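Re: [equipment-planning] Two-arm station, budget request
From: Farzana Sarkar
To: equipment-planning list
Sent: August, 4:40 pm

Tudor Coman wrote:
> The Prilluvari quote covers both arms, both hands and a year of
> support. Sorin thinks we can have a second station next to the first
> by the end of the quarter. If we agree this week I can put it through
> with the Gorkura order and save on freight. Gloves and spares are
> small change and can come out of the general supplies line.
> Any objections?

Yes, a few. Sorry to be the one again.

First, "small change." I went back through the supplies line and gloves alone came to 462 dollars since we set up the table. That is for one station. The black fabric ones pick up lint and go fuzzy, and there are five fingers on every hand, so I don't see that number going anywhere but up. Put it in the request as its own line. Same for the small wiring.

Second, the work itself. Most of what we have to show is tabletop handling, and the condiment caddy is the one everybody likes to bring up.

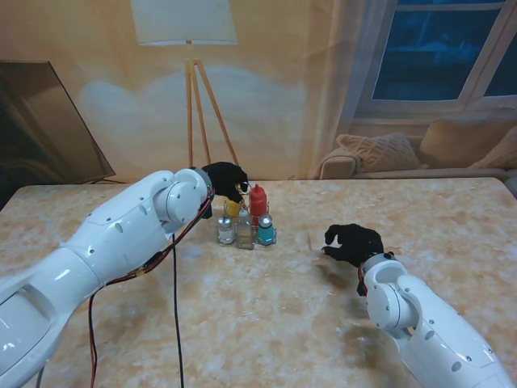 I have no quarrel with the task. Bottles and shakers in a wire rack are awkward things and I'd like to see them handled well. What I can't find is anything in writing that says how well we do it today. Teodor gave me 293 logged attempts, which is a start, but the log has no column for whether a person stepped in. Without that I can't tell you if a second station gives us twice the useful work or twice the babysitting. Prilluvari's own brochure is not an answer to this.

Third, cables. On the present setup they run down the side of the arm and one hangs across the table. Bitov quoted us 3,000 for proper routing and we said no, fine, but the new quote doesn't include any either. I would like Sorin to say whether we are living with that on both stations or paying for it on both.

Fourth, the backdrops and the props. Tincuța tells me the printed living room wall is starting to crease, and she is right, you can see it in the window part.
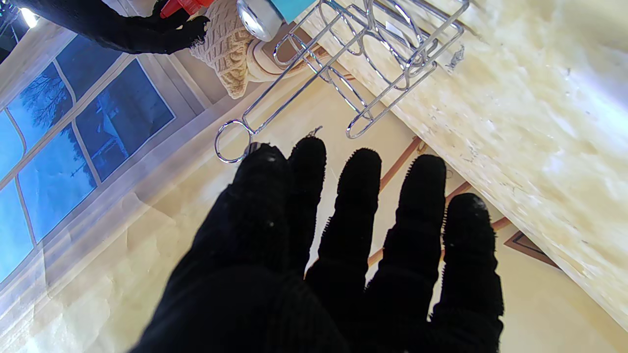
2 min read

A reprint is cheap. It still has to be on somebody's list, along with the marble-look surface, the racks and whatever glass we go through. None of that is in the request.

So I am not ready to say yes. What I'd support is this: keep the Gorkura order moving by itself, ask Prilluvari to hold the price, and have Teodor add the missing column and run the caddy again on the station we own. If they won't hold a price for a month – and I have my doubts – that tells us something about the support year too.

Tudor, can you also find out what Rusu charges for a replacement hand? Their rep told me one thing on the phone and the price sheet says another. I'd want it in an email before it goes in any budget.

Farzana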